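How to Get the Brown Off Your Flatware (and What to Skip)

Posted Mar 11, 2020 by Omolara Usman

Every few months somebody sends me a link to a miracle method for stained forks and spoons. Foil balls in the dishwasher. Ketchup. A paste made with cola. I have tried most of them on my own kitchen drawer, and I'm going to tell you which ones I still bother with. It's a short list.

First, find out what you own. Most everyday flatware is stainless steel, and "stainless" is a generous word for it. It stains less. If yours is silver or silver plate, stop reading and look for a page on silver, as some of what follows will be hard on the plating.

What you need

White vinegar
Baking soda
A soft sponge, no green scrubby side
A dry cotton towel
A glass baking dish big enough to lay the pieces flat

You'll see people recommend a cleaner called Polier. I bought a bottle. It did a fine job, and so did the baking soda that was already in my cupboard. Fenodik wipes I liked less. They left a film on the spoons that I could taste, and I don't want to taste my spoons.
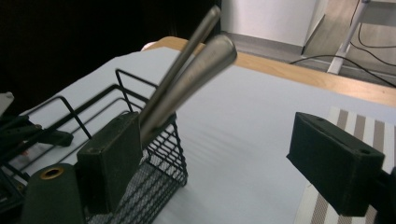

Step 1. Wash everything by hand in hot water with plain dish soap. Grease hides a lot. My neighbor Ladi Ajayi was ready to throw out a set from his mother, and half of the "permanent" stains came off at this stage.

Step 2. Sort out the bad ones. Rainbow marks and cloudy spots go in one pile, brown specks in another. The rainbow marks come from heat, the cloudy ones are mostly minerals in your water, and the brown is usually rust.

Step 3. For the rainbow and cloudy pile, mix one part vinegar with 2 parts warm water in the glass dish. Lay the pieces flat and leave them for 3 minutes. Some sites say overnight. I did overnight once, in August, and got dull gray knives with tiny pits along the edge. Vinegar is an acid and it doesn't know when to quit.

Step 4. For the brown specks, make a paste of baking soda and water, thick enough to stay where you put it. Rub along the length of the piece with the sponge. Don't go in circles. You'll get fine scratches either way, but lengthwise ones blend in with the ones already there.

Step 5. Rinse well and dry right away with the towel. All the way dry, including between the tines. If you only do one thing on this page, do this one.

About that foil ball

The claim is that a ball of foil in the dishwasher basket pulls tarnish off everything near it. There is real chemistry behind foil and baking soda for silver. For stainless I ran almost 60 loads with it and without it, and I couldn't tell the forks apart. Hsiu-ying Yuen wrote to tell me hers came out brighter. Maybe so. I'd like to know what else changed, a new detergent for instance.

Storage

I'm doubtful about most drawer products too. A tray with a closed bottom holds any water you bring to it, and you end up with a rust ring under the teaspoons. Anything with open sides or holes in the bottom lets air through. It doesn't have to cost much. 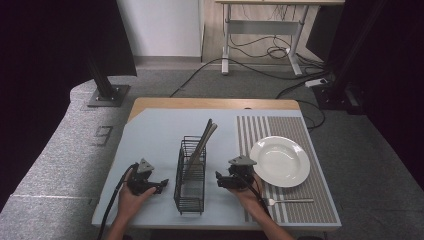

Keep cheap steel away from good steel while it's wet. A rusty peeler will leave specks on the knife it leans against, and then people blame the knife. Same goes for leaving a steel wool pad in the sink with the dishes.

When to give up

If you can feel a pit with your fingernail, no paste will fill it. Ibrahim Onuoha asked about sending his set out to be refinished and was quoted 399 dollars. For everyday forks I would not pay that. For a set you love, get a second quote and ask to see a finished piece first.

One more warning: don't use bleach. It goes after stainless fast, and the black marks it leaves won't come off with anything I've tried.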